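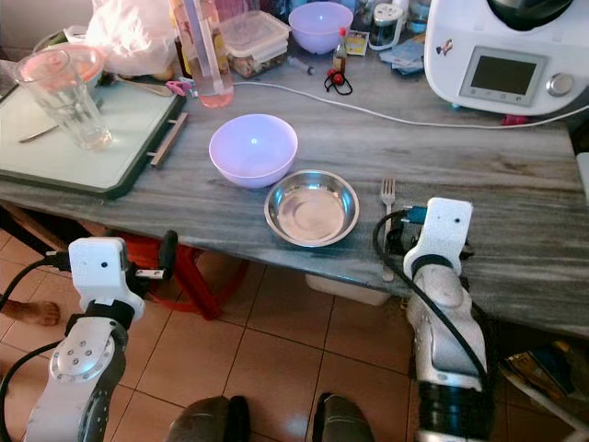 Kristine Dizon wrote in after the last issue to ask whether the Skedis gripper is worth the extra money over the Brudo, and would we please answer yes or no this time.

No. Or not yet, going by what we've got.

For anyone who skipped the last issue, we've been running two grippers on the same pair of arms, on kitchen jobs: pick up the bowl, pick up the cutlery, put it back down where it's meant to go. The Brudo is the older one and we know its bad manners by now. The Skedis costs $2000 more per pair and the sales sheet promises "human-like handling of everyday objects". I've read that line on a lot of sales sheets.

Plastic bowls tell you very little. Both grippers will take a light bowl by the rim all day long and look good doing it, and I suspect that's why there's a bowl in every demo video. Cutlery is where the money should show. A fork lying flat on a hard counter gives the fingers next to nothing to get under, and the Skedis fingertips are thicker than the Brudo's. On paper the softer pad makes up for that. In our log it mostly pushes the handle along until it meets something.

Shiny steel is another matter, and I don't think it's fair to blame either gripper for it. The Dobos controller takes its cue from the camera, and the camera doesn't love a reflection. Thư Khổng went through the misses and put a good share of them down to the arm arriving in the wrong spot before the fingers had done anything at all. Swap the gripper and you'd still miss.

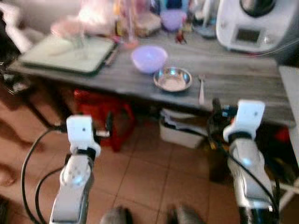
Which brings me to speed. The Skedis numbers we were sent were taken with the arms at a crawl. Fair enough for a first look, but no one clears up a kitchen at that pace, and we'd like both sets run at the normal setting before anybody signs anything. The cables want sorting out as well – a wrist that can't turn freely makes any gripper look clumsy, and I'd hate to pay for new fingers to fix a cable problem.

The supplier says firmware 3016 improves the closing force. It may. The previous update was going to improve it too, and I couldn't find a difference in the log that I'd bet my lunch on.

So the Brudo stays on for now and the Skedis pair stays on loan until August. If you have used either one with a Dobos controller, especially on flat cutlery, send in your results, including the bad runs.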